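Vurkeo Household Textiles: Baskets and Garments
Data card and README

Maintained by the Badholm collection office
Last revised: 2024-06-11

Summary

Vurkeo Household Textiles is a collection of still pictures and written annotations concerning clothing and cloths kept in baskets. It was assembled to support the study of soft household items as they are stored, sorted and put away in ordinary homes. The present release contains 975 annotated pictures.
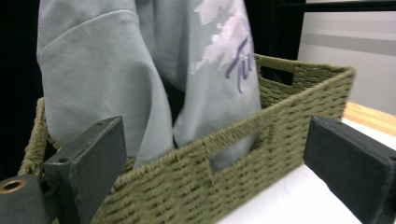
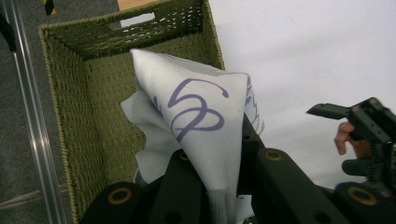
Scope

The collection covers garments and small cloths together with the baskets that hold them. Shirts, sweatshirts, towels and plain cloths are included. Shoes, belts, bedding and stuffed items are outside the scope and are recorded in a separate Badholm release.

Baskets of any material are accepted if the walls are at least partly visible. Woven baskets form the largest group. They were given priority because cloth catches on the weave and sags through handle openings, and earlier annotation guides offered no consistent way to record either condition.

Organization of the release

The release is divided into 2 parts. The Lévesque part holds 500 pictures and the Tundwood part holds the remaining 475. The parts follow the same annotation rules but were reviewed by separate teams. Users who compare results between them should report each part separately.

Pictures from a single occasion are always kept in the same part. The order of pictures within an occasion is not significant and must not be read as an order of events.

Annotation fields

item_type: The general kind of garment or cloth. Where folds prevent a firm choice, the value is "cloth, unspecified."

item_color: The main color of the fabric, in everyday words. Printing and lettering are not considered.

marking: Any print, lettering or handwriting on the fabric. Only characters that can be read are transcribed. Annotators do not complete a partial word, even when the rest seems obvious.

marking_color: Recorded separately from item_color.

container_type: Basket, bin, tray or other.

container_surface: Woven, smooth, slatted or mesh. The fiber is entered only if it is known from the purchase record.

handle: Cutout, loop, bail or none visible.

placement: Inside, partly inside, over the rim, above or beside. "Partly inside" applies when any portion of the fabric is below the rim and any portion is above it.

fold_state: Folded, bunched, hanging or mixed. A garment with a large fold at one end and loose fabric at the other is entered as mixed.

Review

Each record was completed by one annotator and read by a second. Disagreements about fold_state were the most frequent, and the definitions were rewritten in April to reduce them. A total of 45 records could not be settled under the revised definitions. These remain in the release with fold_state left blank and the review field set to "open."

Known limitations

Color terms depend on indoor lighting. Pale gray, pale green and off-white are easily confused, and olive is sometimes entered as green in the Tundwood part. Users with a need for exact color should not rely on the written terms.

Partial lettering is common because fabric seldom lies flat in a basket. The marking field should not be used to identify a garment across occasions.

Households with laundry rooms are better represented than those using shared facilities.

Permitted use

The collection may be used for research and teaching. Redistribution of single pictures in reports is permitted if the name of the collection is given. Any attempt to identify a household from its belongings is prohibited.

Corrections

Corrections should be sent to the Badholm collection office with the record number, the field concerned and the proposed value. Accepted corrections are listed in the change file that accompanies each release.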